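Patching and painting a scuffed interior wall

Most marks on a painted wall don't need a new coat from corner to corner. Work through the cheaper fixes first and only open a tin if they fail. The steps below suit plasterboard walls with water-based paint, as found in most houses built or renovated in recent decades.

Before you start

Move furniture at least a metre out from the wall and lay a drop sheet right up to the skirting board. Cotton sheets stay put better than plastic, and they soak up drips so you don't walk them through the house. Take off picture hooks and switch plates, with the power turned off at the board for the plates. Keep the screws in a jar.

If the house was built before the 1970s, use a lead test kit from the hardware store before you sand anything. If it comes up positive, stop and get advice from a licensed painter.

Washing

Fill one bucket with warm water and a small squirt of dishwashing liquid, and another with plain water. Wash from the bottom up. Dirty water running down over a dry wall leaves streaks that can be hard to shift. Wring the sponge out well, rinse each section as you go and pat it with an old towel.

Black heel marks and chair scuffs often lift with a damp melamine sponge. Rub lightly. On flat paint the sponge will leave a shiny patch if you lean on it, and on dark colours it will show from across the room. Try it behind a door first.

Crayon comes off with a dab of bicarb soda on a damp cloth. Greasy marks near the stove need sugar soap, mixed to the strength on the packet, then a proper rinse. Paint won't stick to the residue.

Checking for dents

Leave the wall overnight, then hold a torch flat against it so the beam runs along the surface. Dents, nail pops and old roller ridges throw small shadows. Mark each one with a light pencil circle. Don't use pen, as it will bleed through the new paint.

Pale grey-white walls look even in flat daylight, so go over them with the torch twice, once from each side.
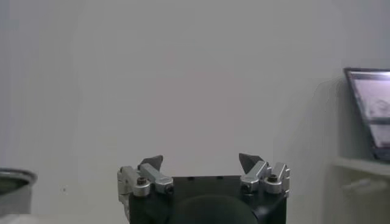
Filling holes

Nail and screw holes: scrape off any raised paper or paint with a filling knife, press in a lightweight filler and leave it slightly proud. It shrinks as it dries.

Nail pops: drive a plasterboard screw into the stud just above the pop, pull the old nail, and fill both spots.

Dents up to 5 cm across: sand the dent so the filler has something to grip, then build it up in two thin layers. One thick layer will crack.

Anything bigger needs a backing piece or a mesh patch, plus joint compound feathered well out past the edges.

When the filler is dry and chalky, sand it with 200 grit paper wrapped around a cork block. Fingers alone will follow the bumps. Wipe off the dust with a barely damp cloth.

Touching up

Spot prime every filled area. Bare filler drinks up paint and dries to a dull patch, even under two coats.

Old paint from the garage is fine if it stirs smooth and doesn't smell sour. Strain it through a stocking. If you have to buy new, take a chip of the old paint about the size of a thumbnail to be matched, and ask for the same sheen. A low sheen patch on a flat wall will always show, however good the colour.

Use a mini roller for touch-ups on a rolled wall. A brush leaves a different texture. Keep the roller nearly dry and work outwards from the centre of the patch, easing off at the edges. If the patch still shows after two coats, paint that whole wall from corner to corner and leave the others alone.

Storing leftovers

Decant the last of the paint into a glass jar, filled close to the top. Write the room, colour name, sheen and date on the lid. Keep it somewhere that doesn't freeze in winter or bake in summer.

Let rollers and brushes dry before they go in the bin, and take unwanted tins to your local paint drop-off. Don't tip paint or wash water down a stormwater drain.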